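猫粮角怎么收拾：碗、盒、罐、勺、布

Druvley 家务小抄，厨房类，10月更新

先说一句，赶时间写的，想到哪写到哪，顺序别太当真。上回那篇讲调料架的，下面一堆人问猫粮放哪、怎么舀不撒、玻璃盒怎么洗。一次写完。

家里猫粮角就一小块桌面。一块布，一个碗，一个玻璃盒，后面一个高罐子。没了。

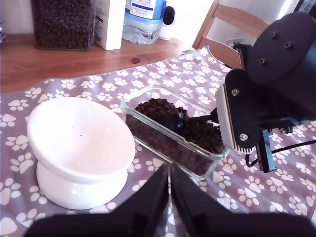
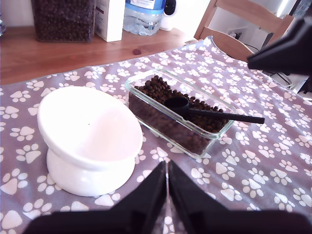
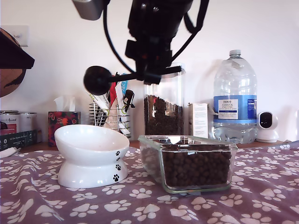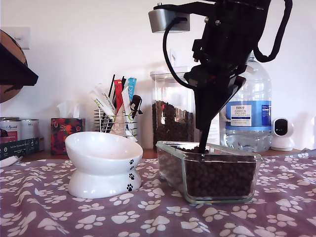 爪印布上，白色斜口高脚碗配长方玻璃盒，后头高罐装存粮。

一、为什么分大罐和小盒

大袋粮直接用，最省事，也最容易坏。袋口一天开好几回，油味跑光，潮气进去，猫闻一闻走了。以前就这么干的，后半袋基本都送楼下邻居家的狗，狗倒是不挑。

现在分三层：
袋子，封死，放柜子里阴凉处。
高罐，从袋子里倒出来的，放桌子靠里。
玻璃盒，从高罐里倒出来的，放手边，每顿就从这里舀。

高罐平时不碰，只有玻璃盒见底才开一次。玻璃盒天天开，但是里面就那么点，吃得快，来不及坏。

这个分法不只猫粮能用。大米、燕麦、洗衣粉，都一样。大的藏起来，小的放手边。

玻璃盒别装太大的。我这个是长方形的，装满够两三天，刚好。买过一个特别大的，装满了半个月吃不完，那跟直接用袋子有什么区别。后来拿去装土豆了。

二、玻璃盒

塑料盒也用过，Korletey 那种扣盖的，轻，摔不坏。但是油。猫粮表面有一层油，粘在塑料上面洗了还是滑滑的，时间长了有股哈喇味，洗洁精压不住。换玻璃就好多了，热水一冲，擦干，没味。

缺点：重，怕磕。边厚的那种好一点，圆角的也好洗，直角的缝里永远有渣，牙刷都掏不出来。买之前手指伸进去摸一圈角，摸得到底就行。

洗的时候：
先把剩的粮倒出来，别往上面加新的。
纸巾干擦一遍，油先擦掉。这步别省，不然海绵就废了。
热水加一点点洗洁精。
冲，多冲几遍。
倒扣，晾透。

晾透是重点。盒底有一点水，最下面那层粮就泡软了，第二天发粘，再过一天就有味了。急着用就拿吹风机冷风吹，或者干布擦完敞着放 60 分钟再装。我一般晚上洗，早上装，不用惦记。

冬天玻璃凉，别拿滚水直接浇，会炸。先温水过一下。

盖子单独说。平时喂完就盖上，胶圈一周抠下来洗一次，里面攒的粉末吓人。胶圈装回去之前也要干，湿着扣回去等于养霉。胶圈松了就单配一个，不用整个盒子换掉。量好尺寸再买，别凭印象，我凭印象买过 2 次都不对。

三、勺子

黑塑料长柄勺，圆头。便宜货，Grullico 的，量咖啡豆那种也能用，一个意思。

柄长一点好。短柄的手要伸进盒子里，手上的油和护手霜全蹭粮上了。长柄的搭在盒沿上，柄露在外面，一捏就起来。

可是勺子搁在粮里，盖子就盖不严。所以：喂的时候搁着没事，喂完拿出来，擦一下，另外放。放哪都行，挂钩、杯子、抽屉。别放回粮里过夜。我以前懒，一直插在里面，后来发现勺子背面一层油灰，看着就不想给猫吃了。

舀法。听着好笑，舀个粮还有法子。但是撒得到处都是的人应该知道我在说什么。
勺子斜着进，别垂直往下戳，垂直戳粮往两边蹦。
舀起来在盒子上面停一下，轻轻抖一抖，要掉的让它掉在盒子里。
再平着挪过去。
碗和盒子挨近点，挪得越短撒得越少。我碗在左，盒在右，右手拿勺顺过去。左撇子反过来摆。
倒的时候贴着碗口倒，别从高处往下撒，会弹出来。

量要固定。勺子平口算一勺，冒尖不算。家里几个人喂的，一定要讲好是平口还是冒尖，不然你平口我冒尖，猫胖得很快。在盒盖内侧贴个小条，写每顿几勺，谁都看得见。具体喂多少看粮袋背面的表，看猫的体重，拿不准问兽医，别问我。

第一次用新勺子，拿厨房秤称一下，一平勺是多少克，写下来。换粮了要重新称，颗粒大小不一样，同一勺重量差挺多。

勺子跟人用的分开！放同一个抽屉迟早有人拿去舀奶粉。用黑的就是为了好认，家里别的勺子都是白的和不锈钢的。你家反过来就买白的。

四、碗

白陶瓷，高脚，碗口是斜的。侧面一溜小爪印，图案买的时候没挑，随便拿的。

斜口的好处：粮往低的那边滑，猫吃到最后不用满碗追。脸扁的猫尤其方便。高脚的不用把头压太低。我家猫平底碗也吃，没那么讲究，但是换了以后剩粮确实少了。你家猫不一定，别听我的就去换一套，先拿个小盘子垫高试 3 天，看它乐不乐意。

坏处也有。
斜口装不多，装多了从低的那边溢出来。少量多次。
脚跟碗连接那一圈容易藏灰，擦碗的时候顺手转着擦一圈。
高脚的重心高，买底座宽一点的，轻飘飘的那种一爪子就翻。

白色的有个好处，脏了看得见。碗底几粒碎渣、一圈油印，一眼就看到了。深色碗看着永远干净，其实拿手一摸，滑的。

碗每天洗。每天！干粮也要洗。口水加油，一天就有一层膜。很多人水碗天天换，粮碗一个月不洗，反了吧，两个都得洗。
海绵单独一块，剪个角做记号，别跟洗人碗的混用。
别用钢丝球，釉面划了以后更藏油。
有水垢用白醋泡一会儿，冲干净，冲到闻不出醋味，猫讨厌那个味道。
碗沿有缺口就扔。别舍不得。磕了口的会划舌头，而且缺口那里洗不干净。

新粮别往旧粮上倒。上顿剩的先倒掉或者收走，碗擦干净再舀。这条跟玻璃盒那条一样的，写两遍，因为总有人问“就剩几颗也要倒吗”，要。

备一个替换碗。一个在洗一个在用，早上就不会手忙脚乱的。替换的不用同款，猫不在乎。

五、底下那块布

灰紫色，白爪印，软的。我叫它桌布，家里人叫它垫子，随便吧。

铺布主要是为了三件事：防滑，接渣，不刮桌面。木桌面怕陶瓷底蹭，来回推几次就有印子，印子消不掉的。底下铺一层就没事。

选布：
有花纹的比纯色耐看，掉几颗渣不显脏。但别选太花，太花了就真看不见渣了，踩一脚才知道。
薄的好洗，厚的不滑。我选薄的，底下加一层防滑网，五金店按尺剪的那种，很便宜。
边上带花边的好看，但容易勾爪子，有线头马上剪，别拽，一拽抽一排。
尺寸宁可大不要小，碗和盒子放上去，四边还要有富余，渣才接得住。

日常：吃完把布四个角提起来，往垃圾桶里抖。前提是碗和盒子先拿走，这个我忘过一次，盒子没摔但粮撒了一地，扫了半天。
懒得拿走就用小刷子扫，桌面小簸箕那套，很好用。或者透明胶卷。
有油点，先滴一点洗洁精搓，再进洗衣机。直接丢进去洗，油点会定在上面，下次更难弄。
洗之前抖干净，粮渣进了洗衣机会泡开，粘在滤网上，一股味。别放柔顺剂。香味重了猫不靠近。
皱就皱，不用烫。摆碗的地方捋平就行，不平碗会晃。

两块换着用。跟碗一个道理。

六、后面那个高罐

透明的，看得见还剩多少。这点最值钱，不用开盖就知道该不该买粮。我在罐子外面贴了一截胶带当线，粮低于胶带就下单，正好接得上。胶带用纸的，撕了不留胶。

透明的怕光。别放窗边，别对着太阳。我放桌子靠里那侧，照不到。实在没地方，外面套个纸筒，或者放柜子里，要用再拿出来。

日期！粮倒进罐子袋子就扔了，然后谁也不记得什么时候到期。做法：袋子上印日期和批号那块剪下来，塞个小封口袋，橡皮筋绑在罐子上。或者手机拍一张。粮有问题要找商家的时候没有批号很麻烦的。
开袋的月份也写上，写月份就够。

还有一种更省心的办法，整个袋子连袋放进大桶里，不倒出来，袋子本身就隔油。桶够大的话推荐这样。我的罐子口小，塞不进，所以还是倒。

倒粮的时候用漏斗，没有漏斗就拿张硬纸卷一个，或者饮料瓶剪上半截。慢一点，一次别倒太满，离盖子留一点。倒完袋子剩下的，挤掉空气，折几折，夹子夹死。Tellov 的长夹子夹得住，普通晾衣夹不行，会弹开。

罐底的粉末别喂。每次罐子空了，底下一层碎粉，倒掉，洗罐，晾透，再装新的。总有人觉得可惜往里续，底下那层其实是最老的粮，续了几轮都没动过。

高罐洗起来麻烦，手伸不下去。长柄刷，或者放点生米加温水盖上盖子使劲摇，倒掉，再冲。米能把壁上的油膜带下来。摇的时候按住盖子，别问我怎么知道的。

七、桌面怎么摆

矮的放前面，高的放后面。就这么一条规矩。碗最前，盒子在旁边，高罐靠后。拿东西不用越过高的，不会碰倒。

别的杂物能拿走就拿走。瓶装水、小纸盒、药盒，总是不知不觉就堆过来了。尤其是药，人吃的药不要跟猫粮放一片。纸盒也容易沾油，沾了就一股粮味。非要放，放布外面，别上布，抖布的时候省事。

水碗别紧挨粮碗。猫喝水会溅，粮一湿就坏，而且渣掉水里，水一会就浑了。隔开一段，另一张小垫子。我家水碗干脆放另一个房间，喝得反而多。

晚上收工：盒盖上，勺拿走，碗洗掉，布抖一下。真做起来很快，烧壶水的功夫。早上 9 点前我家还要喂一顿，所以碗晚上一定要洗出来，不然早上找碗。

八、有蚂蚁的看这里

夏天问得最多。蚂蚁闻着味就来。
先断粮。台面渣全清，布换掉，盒子外壁擦一遍，外壁上沾的油也招。
高罐底下擦一圈，常常漏的就是这里。
碗脚底下垫个浅盘，盘里一点清水，碗站中间，蚂蚁过不去。水天天换。
别在旁边喷杀虫剂，也别撒粉，猫会踩到，踩到会舔。
粮里已经进了蚂蚁，那盒就别要了，捡不干净的。

小飞虫、小甲虫那种，多半是粮本身存久了。整罐倒掉，罐子洗，柜子缝也吸一遍。新粮先别放回原处，空几天看看还有没有。

九、零零碎碎

换粮慢慢来，新旧掺着喂，新的一天天多一点。玻璃盒正好拿来掺，掺好再舀，别在碗里掺，掺不匀，猫会挑。

潮天南方尤其注意。粮捏一颗，脆的没事，捏着发软就别喂了。食品干燥剂可以放，但要固定在盖子里侧，别散放在粮里，舀进碗里就麻烦了。

冰箱不建议。拿进拿出有水汽。湿粮开了罐才放冰箱，盖好，跟人吃的分层。

猫自己开盒的：换卡扣盖，或者喂完整盒收进柜子。压本书没用，它推得动。

出门几天，托人喂。每顿的量提前分好，小袋子装，一袋一顿，袋子上写早晚。比写一张长纸条管用得多，来的人拆开倒进去就行。

玻璃盒磕了一个小口还能用吗，不能。玻璃渣混在粮里看不出来。

陶瓷碗能不能进洗碗机，看碗底有没有写。没写就手洗。带图案的多半会越洗越淡，我的爪印现在还在，都是手洗的。

勺子上有刻度的，刻度是按水算的，装粮不准，还是那句，称一下。

评论里问布哪里买的，布店零头，没有链接。

下篇写水碗和饮水机滤芯，写到哪算哪。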